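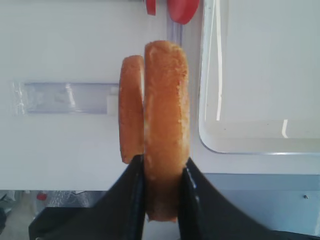 **Lubis Hall Market, traders' meeting**
Wednesday, 6.30pm, upstairs room
Minutes taken by Hjørdis Nyberg

Present: Suryani Sopacua (chair), Apolline Vidal, Aisyah Subramaniam, Musa Ogunleye, Hjørdis Nyberg, and most of the ground floor stalls. The fish stall sent apologies.

### Minutes of the last meeting

Agreed, with one change. Musa asked that "traders welcomed the new signs" be altered to "traders were shown the new signs". Nobody could remember any welcoming. Altered.

### Matters arising

The drain by the loading door has been looked at again. The landlord's agents say it is clear. Aisyah said it was clear last time as well, and she had to move her flour sacks twice in the week after. Suryani to ask for the drain firm's report in writing.

The back gate key has not been found. A new lock was promised for April. No one present would put money on it.

### The Torik loyalty card

Most of the meeting went on this.

Suryani went through the offer. Torik would supply a card and a phone app for the whole market. Shoppers collect points at any stall and spend them at any other. Each stall pays £37 a month, and Torik pays back the value of points spent, less a handling charge of 5 per cent. The firm has asked for an answer before the summer.

Apolline spoke in favour. She runs a paper stamp card on the cheese stall and finds that people do come back for it. She thought one card for the hall would get cheese customers as far as the back row, where trade is thin and the lights are poor. She was not saying that Torik's price was right, only that the idea should not be thrown out because of the leaflet.

The leaflet was then passed round. It says markets using the card have seen "up to 81% more repeat visits". Musa asked which markets. Suryani said the leaflet did not give any. Musa asked more than what, and over how long, and was told the leaflet did not give that either. He said "up to" would cover a market where visits had gone up by nothing at all, and he would like the figure left out of any letter sent round to stalls. Agreed.

Aisyah had worked out the cost for the bakery. Most of her sales are a loaf or a couple of rolls, and the margin on rolls is small enough already with what flour costs now. She would need to sell a good many more of them every month before the card paid for itself, to customers who in her view are coming in anyway. She also asked what happens at eight on a Saturday morning with a queue out to the flower stall and a shopper hunting through a phone for the app. There was no answer to this in the leaflet.

There was a longer discussion about who carries the points. If someone collects at the butcher's and spends at the bakery, the bakery hands over bread and then waits for Torik to pay. Payment is "monthly in arrears". The minute-taker asked what would happen to unspent points if Torik went out of business or simply lost interest, and pointed out that the draft agreement has a whole page on what stalls owe Torik and two lines on the reverse. Suryani agreed the draft was one-sided but said that drafts usually are.

Apolline felt the meeting was looking for reasons to say no. Musa said he was, and that someone should, after the parking scheme.

(The parking scheme: for anyone new, shoppers were to get refunds at the Otetti Street car park by showing a market receipt. The machines never took the receipts. Stalls paid for a year. It is still on the hall website.)

Shirin's old point from the parking discussion was raised again from the floor, that nobody had asked shoppers what they wanted. Someone near the door said they wanted the toilets open. This was taken as a fair comment and moved to any other business.

**Decided:** no agreement with Torik for now. Suryani to write and ask for the names of three markets that use the card, with a person at each we may ring ourselves. She is also to ask for a trial without a monthly fee. Apolline to find out what it would cost to print a shared paper card. A show of hands was in favour, with Apolline not voting.

### Gidon footfall counters

The landlord wants to put Gidon counters over both main doors. Traders are not being asked to pay, which several people found more worrying than if they had been.

Aisyah asked whether the numbers would be used at rent review. Suryani had put this to the agents and been told the counters were "for mutual insight". Musa asked that the phrase be minuted in full. He said a count at the door shows who walked in and has nothing to say about who bought anything, and half the people coming through on a wet day are cutting across to the bus stop.

The meeting cannot stop the counters going up. Suryani will ask that traders get the same figures as the landlord, on the same day, and that the agents put in writing what they will be used for. Hopes were not high.

### Summer late opening

Last year's late evenings were called a success in the landlord's newsletter. Stalls at the front agreed. Stalls at the back mostly packed up early and paid staff to stand about. Apolline suggested fewer evenings, better advertised. Aisyah will not do them whatever is decided, as she starts baking before four in the morning.

Left over to the next meeting. Anyone who kept their takings from last summer's evenings is asked to bring them, so that there is something to go on besides the newsletter.

### Any other business

Toilets: shut again on Saturday afternoon. Musa to raise it with the agents, again.

Tables: 20 folding tables were bought for the hall and they keep wandering off to other events. Please sign them out in the book.

Music: a request for less of it. The request was supported.

The meeting closed at 8.15pm. Next meeting same place, date to be sent round once the agents confirm the room, for which they now wish to charge.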